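Mécanique des fluides, première année
Chapitre 4 : La vidange d'un réservoir et la formule de Torricelli

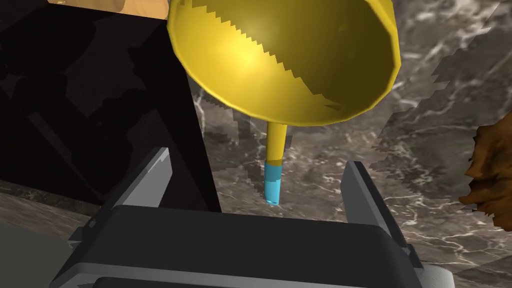 Fig. 4.1. Entonnoir jaune à cuvette conique et bec cylindrique (image de synthèse).

On attaque enfin les écoulements ! Jusqu'ici, tout était immobile : pression au fond d'un bassin, poussée d'Archimède, manomètre en U. À partir de maintenant le fluide bouge, et c'est là que la matière devient vraiment belle, parce qu'une seule relation, celle de Bernoulli, va nous permettre de prédire la vitesse d'un jet avec une règle graduée et presque rien d'autre.

4.1 Rappel des hypothèses
Le fluide est parfait (pas de viscosité), incompressible, et l'écoulement est supposé permanent. Le long d'une ligne de courant :
p + ρgz + ½ρv² = constante
Vérifiez que chaque terme s'exprime bien en pascals. Faites-le une fois à la main, sérieusement, vous ne l'oublierez plus.

4.2 Vitesse de sortie
Réservoir ouvert, section S en surface, petit orifice de section s, hauteur de liquide h au-dessus de l'orifice. La pression vaut p0 à la surface et dans le jet. Si s est très petite devant S, la vitesse en surface est négligeable et il reste :
v = √(2gh)
Regardez bien ce résultat : la masse volumique a disparu ! L'eau et le mercure sortiraient à la même vitesse, celle d'un objet lâché sans vitesse initiale d'une hauteur h. C'est un de mes résultats préférés de tout le semestre.

Application : h = 2 m, g = 9,81 m/s². On trouve v = 6,26 m/s.

4.3 Durée de vidange d'une cuve cylindrique
La conservation du volume donne S dh/dt = −s√(2gh). On sépare les variables, on intègre de h0 à 0 :
T = (S/s) √(2h0/g)
Attention à l'erreur classique : diviser le volume initial par le débit initial. On obtient alors T/2, exactement la moitié de la bonne réponse, car le débit diminue à mesure que le niveau baisse.

4.4 Et si la cuve est conique ?
La section dépend maintenant de la hauteur : S(h) = πh² tan²α, α étant le demi-angle au sommet, l'orifice étant placé à la pointe. L'intégration fait apparaître une puissance 5/2 de h0 :
T = (2π tan²α / 5s√(2g)) h0^(5/2)
Le niveau descend lentement au début, puis de plus en plus vite. Tracez h(t) pour les deux formes sur le même graphique, la comparaison vaut le détour.

4.5 Limites du modèle
Le jet se contracte juste après un orifice à bord mince, d'où un coefficient de débit inférieur à 1. Avec un tube long et fin, la viscosité l'emporte et il faut passer à la loi de Poiseuille (chapitre 6).

Exercices
1. Une cuve cylindrique vérifie S/s = 1 658 et h0 = 2 m. Calculer T en secondes, puis en minutes.
2. Reprendre la question 1 avec h0 = 39 cm, puis 83 cm. Que devient T quand h0 est multipliée par quatre ?
3. Établir la formule du 4.4 en détaillant la séparation des variables.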